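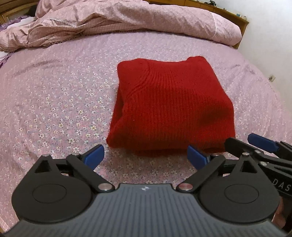

El periodo de prueba

El contrato con Sernen decía que en julio tendría un robot que me doblaría la ropa. Lo que no decía hasta la página 4, en una letra que exigía juventud, era quién iba a enseñarle.

Llamé a Navwood, que era la tienda, y de Navwood me pasaron a Kamau, que era el servicio técnico, y de Kamau a una grabación que me felicitó por haber elegido el futuro. Cuando volvió una voz humana le expliqué que en mi paquete no había ningún robot. Había 2 pinzas con las que yo tenía que doblar la ropa.

– Claro – dijo la voz –. Usted hace de robot durante la fase inicial.

– ¿Y cuánto dura la fase inicial?

– 296 prendas.

Colgué y me fui a contar mi armario. Tenía para empezar, pero no para acabar. Habría que desdoblar y volver.

Me puse con el jersey rojo de mi hermana, que lo había dejado en casa en Navidad y no pensaba reclamarlo. Con las manos, un jersey se dobla mientras se piensa en otra cosa. Con las pinzas hay que pensar en el jersey. Uno le coge una manga, la manga se lo piensa, uno suelta demasiado pronto y vuelve a empezar con la dignidad de quien come guisantes con palillos delante de la familia política. Cuando por fin tuve un bulto que podía pasar por cuadrado, la aplicación me puso un 2. No decía sobre cuánto. Preferí no averiguarlo.

«Doble con naturalidad», aconsejaba debajo.

A los tres días ya no me acordaba de lo que era la naturalidad. Abría el buzón a dos pinzas. Mi madre vino a comer, me vio acercarme a la servilleta y me preguntó si aquello me lo pagaban. Le dije que al revés, que eran 400 euros, y estuvo callada hasta el postre.

La segunda semana tocaban las prendas largas. 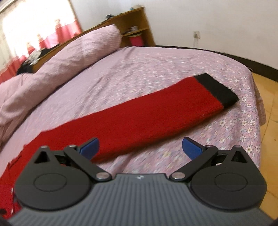

Bufanda de punto rojo, antes de que empezáramos a llevarnos mal.

El manual le dedicaba a la bufanda un solo párrafo, escrito por alguien que no había tenido frío en su vida. «Localice el centro de la prenda», empezaba. Localicé cuatro centros distintos, todos convincentes. La aplicación rechazó el primero por exceso de duda y el segundo por exceso de confianza. El tercero lo aceptó «con reservas», expresión que mi exmarido usaba también para mis lentejas.

Escribí una queja. Me contestó el asistente virtual, que se llamaba Tse y firmaba con un sol. Tse lamentaba mi experiencia y me preguntaba si había probado a extender bien la tela antes de juzgar el servicio.
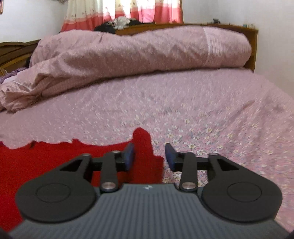

Tardé en admitir que le estaba cogiendo el gusto. Una noche me descubrí desdoblando una blusa perfectamente doblada porque sabía que podía sacarle un 4. Lo saqué. Llamé a mi hermana para contárselo y me dijo que eran las doce y que se quedaba sin jersey con mucho gusto.

En julio recibí un correo de Sernen. Me daban las gracias por las 296 prendas y me comunicaban que el robot había aprendido muchísimo de mí, tanto que lo habían destinado a un hotel de la costa, donde hacía las toallas. A cambio me ofrecían renovar, esta vez con la ropa de cama.

Miré la sábana ajustable, que lleva años metida a puñetazos en el altillo.

Pregunté si las gomas puntuaban doble.

Utilizamos cookies propias y de terceros para mejorar tu experiencia de lectura. Si continúas navegando, consideramos que aceptas su uso. Aceptar | Configurar | Más información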